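Mersha Shared Desks: Frequently Asked Questions

Who can book a desk at Mersha?
Any person over 18 years can book. You do not need to have a company. Many of our members are translators, students who write a thesis, or people who work for an office in another city.

How do I make a booking?
Please open the booking page, choose the day and the room, and pay by card. You will receive a message with a door code. The code works from 7:30 in the morning until 9 in the evening. If the message did not arrive, look first in your spam folder and then write to us.

What does it cost?
One day costs $18. A card for ten days costs $150 and is valid for six months from the first use. The monthly place costs $210, and with it you get a locker. We do not take a deposit for the locker, but a lost key must be paid ($12).

Can I choose always the same desk?
Only with the monthly place. For the other bookings, the desks are free to choose when you arrive. The Stumavow room has the windows to the street, so it fills up early, especially on Monday. The Mustura room is at the back and is more quiet.
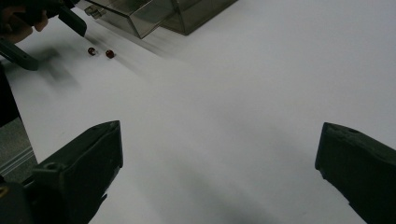 Reading time: 2 minutes

May I leave my things on the table overnight?
No. Every evening the tables are wiped, and all what is left on them goes to the shelf next to the entrance. We keep it there for two weeks. Monitors and keyboards can stay in the locker, if they fit.

Is it allowed to make phone calls?
In the Stumavow room yes, with normal voice. In the Mustura room please not. There are two phone cabins in the corridor, and one can use them for 30 minutes without booking. For a longer call, please reserve the small meeting room.

Do you have coffee and a kitchen?
Coffee and tea are included in all prices. The kitchen has a microwave, a fridge and a dishwasher. Please write your name on your food. On Friday evening the fridge is emptied, also of the things with a name.

How fast is the internet?
The line gives 100 megabits per second, and it is shared between all the rooms. For video meetings this was enough until now. If you must send very big files, the early morning is the best moment.

Can I bring a guest?
A guest may stay one hour for free. After this hour a day price is asked. Dogs are welcome in the Stumavow room if the other persons there agree.

What happens if I cancel?
Until 6 p.m. of the day before, you get the full amount back. Later than this we can move the booking one time to another day, but we cannot return the money.

Whom can I ask if my question is not here?
Write to Ximena Varela at the front desk, or come by between 9 and 12. Messages are answered on the next working day.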